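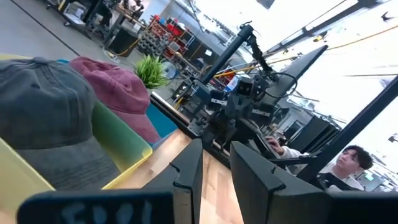 Javard Street Neighborhood Garden
Minutes of the fall members' meeting, Sat 27 November

Okay, I'm taking minutes again because I sat closest to the pen. Corrections to me, Agnes Haldane, before the next meeting please, and be gentle.

Present: me, Gilmar Dantas (chairing), Edileuza Vieira, Gerasimos Drakos, Tarcísio Araújo, the Meireles family from plot 12, and a good crowd from the east beds who came in late with donuts and were forgiven on the spot.

Sorry not to be there: the Clatus Avenue people, who had a school concert.

1. Last minutes

Approved, with one change. I wrote that Gerasimos "agreed to fix the gate." Gerasimos would like it known that he agreed to look at the gate. He has looked at it. It still sticks. Gilmar asked whether he might now agree to fix it, and he said yes, if somebody holds the other end (Tarcísio will).

2. Money

Edileuza went through the sheet. We have 1,154 dollars in the account after paying the fall water bill, which was 197 dollars. I thought that was high for a rainy fall and said so, and we went back and forth on whether the tap by the compost bays has been dripping into the ground all season. Gilmar thinks it's the washer. Edileuza thinks it's people leaving the hose on at the tap and only shutting the nozzle, and she looked right at me when she said it! Fair enough, I have done that. From now on, please turn it off at the tap.

Plot fees for next year stay at 39 dollars. We talked about a small bump and there just wasn't any appetite for it. If you can't manage the whole thing at once, talk to Edileuza, she'll split it up for you and that stays between the two of you.

3. The Irnus Fund grant

This took up most of the morning. The fund is offering 2,000 dollars to neighborhood gardens for "lasting improvements," and the form is due before we meet again, so we had to pick something today.

Ideas on the table:
- A proper shed with a door that locks
- Rain barrels along the back fence
- Two raised beds at wheelchair height
- A pizza oven (Tarcísio, every year, bless him)

The shed had plenty of fans at first. Then Mrs. Meireles pointed out that her mother-in-law hasn't been able to garden since her knee went, and that she comes along and sits on the bench and tells everyone else how to do it, and wouldn't it be nice if she had something to dig in herself. I have to say the room swung pretty hard after that. Gerasimos wanted to know if we could stretch to both beds and barrels. He has a price for the lumber from a yard he likes and he's fairly sure there'd be enough left over for barrels if we do the labor ourselves. Gilmar was worried about promising work in spring when half of us vanish to soccer games, and I think he has a point, but we voted anyway.

Vote: raised beds first, barrels with whatever is left. Carried, one against (pizza oven).

Tarcísio is drawing up the beds, Edileuza is doing the budget page, and I'm writing the part where we explain why we're wonderful. If you have a nice story about the garden, send it to me this week. I already have the one about the pumpkin.

4. Compost

It smells. We all know it smells. Too many kitchen scraps and not enough dry stuff, according to Gerasimos, who has been turning bay two on his own and is getting tired of it. Please put in an armful of leaves every time you empty a bucket. The leaves are in the wire pen behind bay three and there are plenty of them right now. Also, no more bread! We had rats two years ago and I'm not going through that again.

Someone asked about the big bag of coffee grounds that showed up by the gate. Still a mystery. Gilmar said to spread it thin and say thank you.

5. Paths

The strip between plots 8 and 9 turns to soup when it rains. There's a tree company that will drop wood chips for free, but they come when they come and they drop the whole truckload. We decided that's fine as long as it lands on the lot side and doesn't block the gate. Gilmar will call them. When the pile arrives I'll send a message and we'll need wheelbarrows, so if you have one at home, put your name on it and bring it over.

6. Seed swap

We're doing it again, end of winter, in the same room if we can get it. Edileuza has beans, a lot of beans. I'm bringing the purple tomatoes that did so well and the cucumbers that didn't, in case somebody else has better luck. Label your envelopes, please. Last year I grew something all summer that was marked "green, good," and I still couldn't tell you what it was.

7. Anything else

The Meireles kids want to paint the plot numbers on stones. Everybody said yes. They'd like flat stones, bigger than a hand, left by the bench.

Gerasimos is missing a pair of loppers with orange handles. Check your trunks.

Plot 17 is coming free and goes to the next name on the waiting list. Gilmar has the list.

We wrapped up before lunch and finished off the donuts. Next meeting is when the grant people get back to us, so watch for my message.

Agnes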